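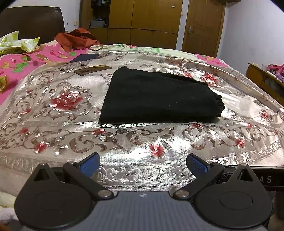 *Bed 1. Silver quilt with gray scrollwork and rose motifs, and a folded black cloth in the middle of it.*

# Sorting Day at the Paredes House

The bedroom at the Paredes house has no table, so the bed is where things get sorted. Everything from the shelves and the cupboard goes onto the quilt first, gets looked at, and is then put away, passed on or packed for the move in March. This page covers the first bedroom. The captions were written by Yolanda Benítez, with corrections from Anselmo Alcaraz, who knows where most of the household linen came from.

Last updated 19 February 2019.

## Notes to the picture

**The quilt.** It has a shiny face, pink-red flowers and a decorative silver band with curled patterns. It came from a shop in Mesinum and has been used as the top cover in this room ever since. It stays on the bed until the last day and will travel in its own bag.

**The black cloth.** Soft and dark, with a gathered edge on one side. Anselmo has it down as clothing. It is on the list as "black, folded" and goes with the winter things to Shewit Abdella, who is storing two boxes for us.

**The brown box and the dark navy item.** The box is flat and rectangular. The navy item just past it looks like a book or a folder. Papers and books from this room are all going to Alvar Sandberg's office, so the label is the same in either case.

**The stick.** Long, thin and wooden, lying at a slant near the edge of the bed. Keep it. Eusebio Urquijo has asked for it twice.

**The pink print.** Spread over the side of the bed, with cartoon-like patterns on it. It belongs with the children's bedding and should be packed with that, even though it was found in this room. The small yellow box on top of it has its own line on the list.

**The plastic bag.** Pale green and white, crumpled. Bags in usable condition go in the kitchen drawer and the rest go out.

**The orange-red cloth.** Bundled up at the pillow end. To be shaken out, refolded and put with the other bright fabrics for the sewing group in Druton.

**The far sheet.** Pale green and white. It goes in the wash with the pillowcases when the bed is stripped.

## About the list

The full list for the house has 468 lines, and 25 of those are for this bedroom. Anything marked "P" is being packed, "G" is being given away, and a blank means we still have to ask someone. Please don't fill in a blank without checking with Yolanda.

The hallway cupboard is next. Boxes for Usovon are stacked by the front door and should be left closed.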